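Clesard Publishes Practice Note on Hand-Held Gripper Work, Warns Against Reading Too Much Into It

Eleven-page document sets out how sessions should be run and recorded, and says plainly what it does not cover

HILLBERG, November – Clesard, the independent reviewer of automation practice, today released a practice note for teams that teach robots by having people do everyday tasks with hand-held grippers. The note is 11 pages long. It carries no seal, no badge and no certificate, and Clesard says it has no plans to offer any.

That last point is deliberate. Clesard has watched a number of robotics suppliers describe their training data as "compliant" or "to standard" without saying which standard they mean. In many cases there is none. General machine safety rules were written with powered equipment and fenced cells in mind, and they say very little about a person at a table picking up a cup.

"A buyer who sees the word 'compliant' on a data sheet should ask for the document number and the clause," Clesard said in a statement. "If the answer is a brochure, the word means nothing."

To prepare the note, Clesard read 351 written session procedures supplied by companies and labs that agreed to share them. Of these, 93 gave any instruction at all on cables and walkways. Only 20 said who was allowed to stop a session and what should happen to the recording afterward. Clesard cautions that the procedures came from teams willing to be read, and that the wider picture may well be worse. It also points out that a written procedure is weak evidence of what people do on an ordinary working day.

The note asks for a short list of things, most of them dull:

Power strips and cable runs should be kept off the route people use to reach the table, or covered where they can't be moved.

Markers on the grippers should be checked for dirt, lifting corners and glare before work starts, and the check should be written down.

Failed attempts should be kept and labeled. Deleting them makes the data look better than the work was.

Operators should be told in writing what is recorded, including whether clothing, hands and other people in the room can be seen.

Objects on the table should be logged by type. A session with light, easy items should not be sold as proof of skill with heavy or breakable ones.

Breaks should be set by the clock, and the operator should be able to take one early without giving a reason.

Danum and Oberholzer, two firms that commented on a draft, disagreed over the rule on failed attempts. Danum wanted it stricter, with a fixed share of failures reported to every buyer. Oberholzer argued that storage and labeling costs would push smaller teams out. Clesard kept the rule as drafted and has printed both comments in full at the back of the note – readers can decide for themselves who has the better case.

Clesard has made no finding that following the note leads to safer robots or to better ones. It has seen no study that would support such a claim and would treat one with caution if it came from a company selling the data. What the note can do is let an outsider check whether a team did what it said it would do.

The practice note is free to download from Clesard. Written comments are open to anyone, and those that disagree with the text will be published alongside those that don't. Companies may say they have read the note. They may not say Clesard has approved them.

About Clesard
Clesard reviews working practice in automation and robotics from its office in Hillberg. It does not sell certification, training or equipment.
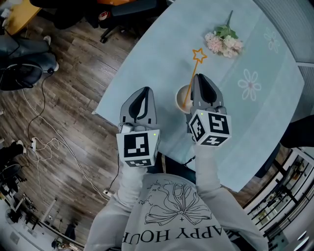
An operator works with a pair of hand-held, marker-tracked grippers, the right one closed around a white cup.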